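About Ronum

Ronum builds and supports the Trultum, a bench-top training kit for two-instrument robotic suturing. We sell to teaching hospitals, simulation centers and engineering departments that need repeatable practice on synthetic tissue. The company works from one building in Brornden, where instruments are assembled, calibrated and serviced.

What we supply

A standard Trultum kit includes two instrument arms, a control console, a wrist camera, a tissue tray and 60 practice pads. Instruments are rated for 4000 jaw cycles and are exchanged through the service plan. Pads ship in boxes of 10 and can be ordered separately. Needles and thread are standard sizes, so most sites use their existing stock.

The console records joint positions, jaw angle and camera video on a common clock. Files are stored locally in an open format. No network connection is needed for training or for export.
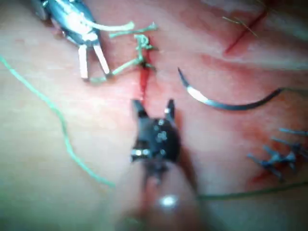 Wrist camera view of suturing practice: a tied knot at the upper end of an incision, with a curved needle on the pad to the right.

Usuga, our review software, reads the recorded files and lines up video with instrument motion. An instructor can mark a section, attach a note and compare two attempts side by side. Usuga does not assign a grade — scoring criteria differ between programs, and each site enters its own.

Installation and service

Installation takes 4 hours and includes a calibration check and operator training. The bench must be level and rated for the weight given in the site guide. Service visits are scheduled each November, with instrument exchange by mail during the rest of the year.

The Trultum is a training product. It is not cleared for clinical use, and its instruments must not be sterilized or used on patients.

Evaluation units are available to teaching sites on a short loan. Requests should state the bench dimensions, the supply voltage and the expected number of trainees.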